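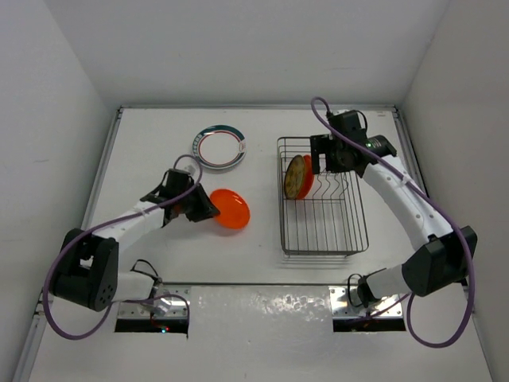 Call for participants: home cooks wanted for the Pondico Supper Notebook

Do you cook at home most nights of the week? Would you be willing to write down what you made, who ate it and what happened to the leftovers? Then we would love to have you with us.

The Pondico Supper Notebook is a study of ordinary evening meals. We started it four years ago with a handful of neighbors on Curko Street, and we now have 2,139 suppers on file, from a nine-hour pot of beans to toast with whatever was left in the cheese drawer. Both of those are exactly what we want! We have read plenty about what people cook for guests and holidays, and very little about a regular weeknight when someone has soccer practice and the rice is already going.

For the next round we are looking for up to 60 households in Grelleck and the towns along the river. It begins in March and runs for six weeks.

What you would do

You keep a supper notebook (we mail you one, or you can type your entries if your handwriting is like mine). Each evening you write a few lines: what you cooked, when you started, when people sat down, and anything you swapped or skipped along the way. Most people tell us it takes less time than loading the dishwasher. You don't need to weigh anything or count calories, and we don't ask for recipes unless you feel like sharing one.

Once a week, on Sunday, you answer a slightly longer set of questions about shopping, planning and cleaning up. The cleaning up section was added last year after several people wrote whole pages on it without being asked. Who washes, who dries, whether anything ever makes it back into the cupboard before it is used again. It has become my favorite part of the study, and I read every word.
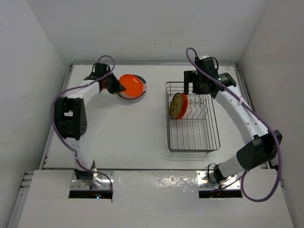 At the end of the six weeks there is one phone or kitchen-table interview, whichever you prefer. It lasts 50 minutes. Thu Phùng does most of these and she is a wonderful listener, so bring your stories about your grandmother's dumplings or the oven that only heats on one side.

Who can take part

Anyone 18 or older who cooks supper at home at least four nights a week. You can live alone, with roommates, with a partner, with small kids or with three generations under one roof. We had a lot of couples in their thirties last time and would be especially glad to hear from people who cook for one, people who work evenings, and anyone cooking on a hot plate or in a shared kitchen. Suppers eaten at eleven at night still count as suppers.

You don't have to be a good cook. Please don't skip this because you think your food is boring. A man in the second round ate the same noodle soup nineteen times, and his notes on how he changed it from one night to the next were some of the best we've had.

Notebooks may be kept in English, Vietnamese, Spanish or Icelandic. If you would be more comfortable in another language, ask us and we will try to find a reader.

What you get

Each household receives a $710 payment for the full six weeks, in two parts: half after week three and the rest after the interview. If you have to stop early, you are paid for the weeks you finished. You also get a copy of your own notebook back, and an invitation to the potluck at Filip Hall, where everyone finally meets the people whose suppers they have been hearing about. Last time there were four potato salads and all of them were gone by seven.

Privacy

We take your name off the notebook before anyone outside our team reads it. If you mention other people, we change their names too. You can ask us to leave out any entry, at any point, and you don't have to tell us why.

How to sign up

Send a short note to Sigrún Baldursdóttir at the Pondico office in Grelleck, or drop it in the green box by our front door. Tell us who usually eats at your table, how many nights you cook, and what you had for supper yesterday. There is no form to fill out. We answer everyone, normally within a week, and if this round is full we will gladly hold your spot for the next one.

Questions before you decide? Call the office any weekday after 10 a.m. and ask for Sigrún or Thu.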